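Ticket 465: Thermostat in Sanel suite reports 496 degrees
Status: Reopened
Priority: Low (changed from Urgent, changed from Low)
Opened: 06/11/2023
Handled by: Sihan Yin

Reported problem
Tenant says the Varela wall thermostat shows a room temperature of 496 F. Tenant further says the room feels a bit chilly. Heat will not come on, and given what the thermostat believes, I can't fault its judgment.

Log

Entry 1. Called tenant. Asked them to read me the number again in case of a missing decimal point. They read it again, slower. Asked whether the display might be upside down. It is bolted to the wall.

Entry 2. Walked them through a restart from the breaker. Display came back with the Varela logo, thought about it for nearly 2 minutes, and went straight back to 496. Heat still off. Tenant has found a sweater.
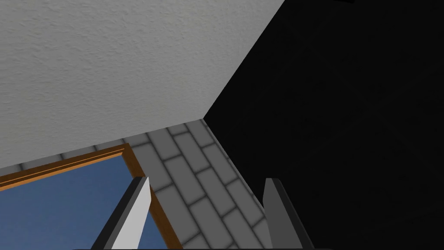 Corner with textured off-white wall, black wall adjoining.

Entry 3. Checked the Balar dashboard. It lists the zone as "Comfortable." Opened a case with Balar support, who replied that the dashboard only repeats what the thermostat tells it, and closed the case as resolved. Congratulations to everyone involved.

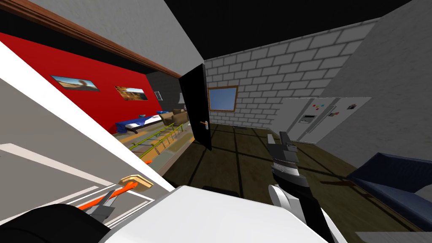

Entry 4. On site. Pulled the faceplate and checked the sensor leads with a meter. Resistance on the remote sensor is way off anything in the Varela chart, so the controller is reading an open circuit and turning it into a number. A sensible product would say "sensor fault." Page 2 of the manual says ours does too, on firmware we don't have.

Entry 5. Bypassed the remote sensor and switched to the internal one. Reading dropped to 61 F. Heat came on. Closed ticket. Went to lunch.

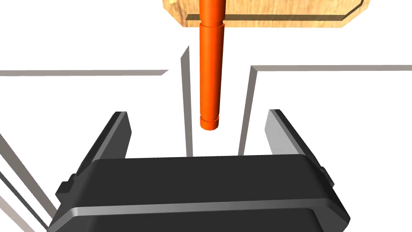 Entry 6. Reopened. Thermostat switched itself back to the remote sensor when the Balar schedule synced at one o'clock. The schedule was last edited in October by a login called "temp," which I assume was short for temporary and not a joke.

Entry 7. Deleted the remote sensor from the Balar schedule, forced a sync, forced another one. Stayed on internal both times. Left the heat set to 69 and locked the settings. Tenant has asked for the PIN. Tenant may not have the PIN.
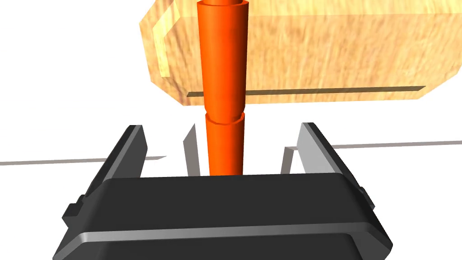

Orange rod, light-brown wooden block behind it.

Still open
Replacement sensor ordered through Jesedden, backordered. Firmware update needs a cable that Varela stopped selling. Do not mark this resolved from the dashboard, which thinks it was fine all along.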